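Print | E-mail

I caught Simão Neves on the phone at 6 a.m., already out in his beans. He runs Arstead, 283 acres with soil probes buried all over it, and he talks fast!

"I used to water by the calendar," he told me. "Now Clutov pings me when a block gets thirsty – I've skipped 2 rounds this June." 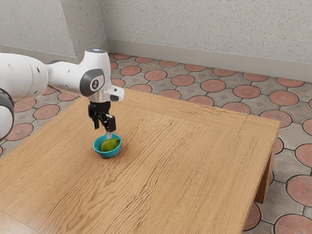

A white robotic arm over a wooden table.

I asked what the probes cost him (I'm nosy). "$200 each, and the gophers chew the cables," he said, laughing. He's ordering more anyway, for the low field by the creek.

Print this page | E-mail to a friend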